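Chapter 4
Renting a Demonstration Kit

I spent most of October with a hand-held gripper kit from Nesico, and I want to open this chapter with it because it's the one my students ask about. Should a small shop buy one, rent one, or wait? I had a desk, a bunch of flowers and a lot of opinions.

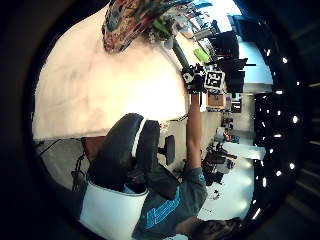

Hélder Torres
Course author and kit reviewer

Nesico rents by the job. You pay for 16 hours of wear time, and they check your recordings and send back the usable ones. Dimico sells you the hardware outright and leaves the checking to you - cheaper on paper, but read section 4.3 first! 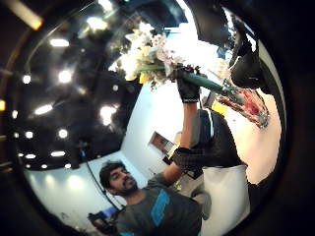 My test job was flower handling, and I picked it to be mean. Stems slide, petals bruise, and shiny wrapping gives cameras a hard time. I planned 300 recordings and got almost all of them accepted (the rest I blame on my own impatience).

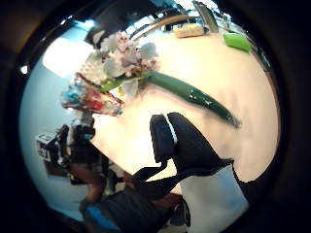 Setup took me 2 tries. The manual jumps straight from charging to calibration, and I had to go back and find the marker page at the end. Once I was past that I liked it a lot, though my thumb was sore by evening.

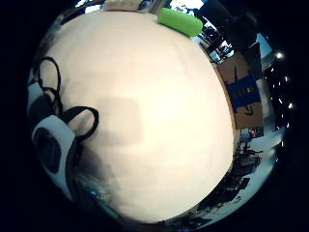 Değirmenci, reading my draft, wrote in the margin: I'd still buy. We did 100 hours on the Dimico kit and the rental would have eaten our budget. Your sums only work for short jobs.

Fair point, and we'll run those sums both ways in section 4.2. Bring a calculator.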